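Section 4. Setting Up the Korker Plate Rack and Loading the Plates

Before you begin

Please read this section to the end one time before you put any plate in the rack. Have these ready: the wire rack, your plates, and a soft dry cloth. The rack needs no tools.

Choose a table or counter that is level. Put the rack close to a wall, but leave a gap of 21 mm behind it. Wipe the surface first. Small crumbs under the feet make the rack stand crooked, and a crooked rack can walk slowly when you load it.

4.1 Placing the rack

1. Hold the rack by the two upright loops and lower it to the table.
2. Check that both feet touch the surface along their full length.
3. Press lightly on one loop, then on the other. If the rack rocks, turn it by a quarter and try again.
4. Keep the area in front of the rack free. You will need this place for laying down a plate.

CAUTION: Do not bend the loops to fit a thick plate. The wire does not return to its first shape.

4.2 Preparing each plate

1. Lay one plate flat on the table with the eating side up.
2. Look at the rim all the way around. A plate with a chip or a crack must not go in the rack.
3. Wipe the plate with the dry cloth, the rim last.
4. Lift the plate by the rim with two hands, one hand on each side. 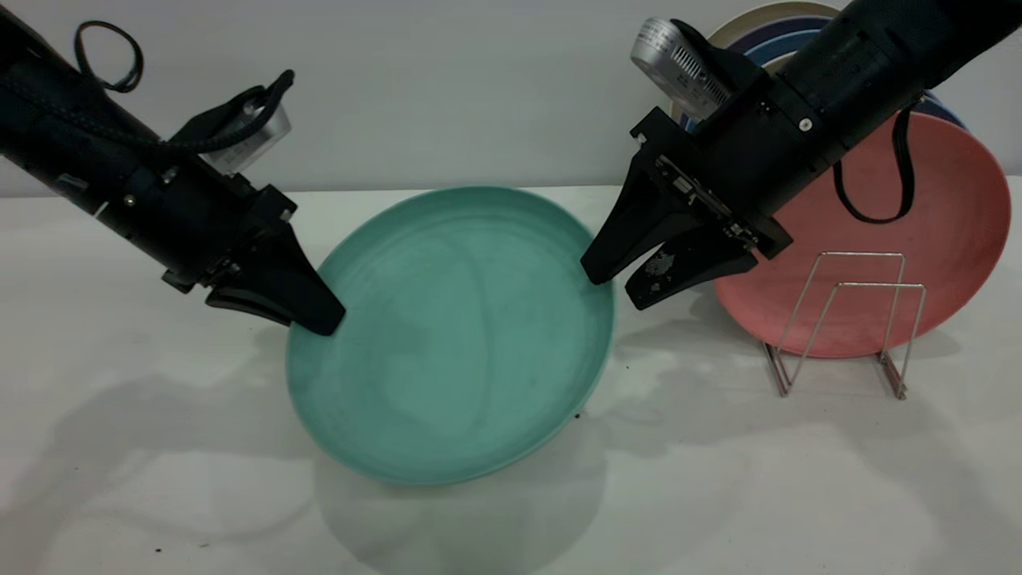 Take only one plate at a time. When two plates are carried together the lower one often slides, and matte plates slide more than people expect when there is still water between them.

Note: Light marks on a matte plate are usually from cutlery. They do not affect how the plate stands. For cleaning of such marks see Section 6.

4.3 Loading the rack

1. Start at the back. The first plate leans and gives support to all the others.
2. Set the lower rim of the plate in the rack, then tilt the plate back until it rests. Keep your hand on it until it is still.
3. Place the next plate in front, with the same lean. Do not mix plates leaning left and plates leaning right.
4. Continue toward the front.
5. Put the last plate in slowly. Here the space is the smallest and fingers can be caught.

If your plates have several colors, you can place light and dark ones by turns. It is easier to see where one rim ends and the next begins, and you will take the correct plate on the first try.

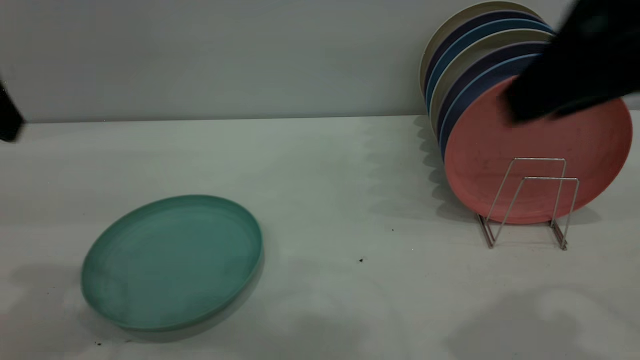
The rack holds eight plates of the Sellumel dinner size. For Kovitz plates, which have a higher rim, please load six. A single plate must weigh no more than 1000 g.

CAUTION: Do not hang cups or cloths on the loops when the rack is loaded.

4.4 Checking the loaded rack

1. Look from the side. All plates should lean the same way.
2. Touch the top rim of the front plate with one finger. It may move a little, but the rack must stay in its place.
3. Be sure that no plate is left on the table in front of the rack.
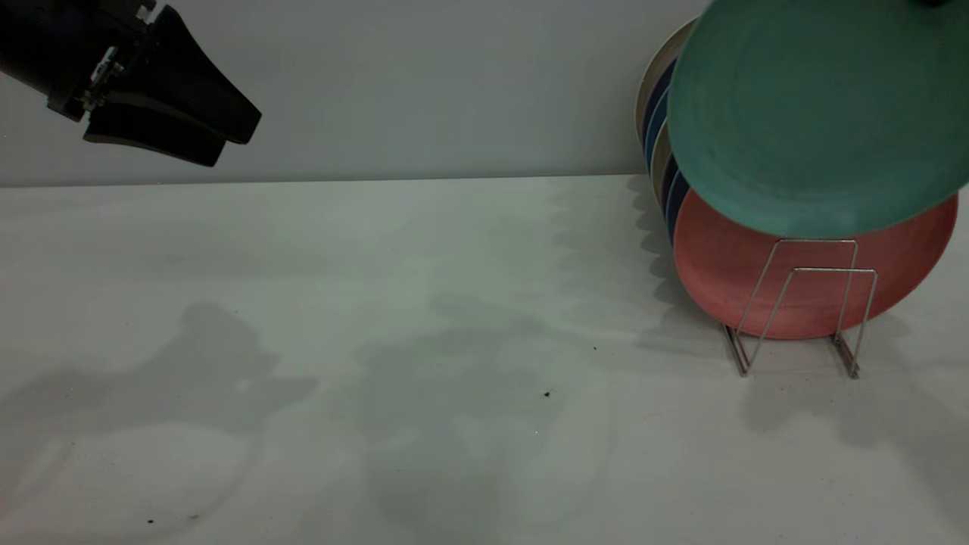
If the front plate slips forward, take it out and move the others back one by one. Pushing the whole row with the palm is not recommended. The pressure goes to the last plate and the last plate goes to the wall.

4.5 Taking plates out

Always begin with the front plate. Hold the rack with your free hand and lift the plate straight up before you pull it toward you. To reach a plate in the middle, remove first the ones that stand before it and lay them flat, not on top of each other.
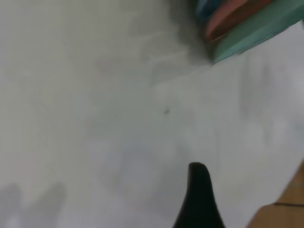 Reading time for this section: 3 min

4.6 Moving the rack

Unload the rack completely before moving it, also when the distance is short. Lift, do not drag.

Spare feet covers can be ordered with part number 136 from the Jitpraphai service desk. The January edition of this guide gave another number, please do not use it.

Text: Surachet Sitthichai
Revised 24/09/2020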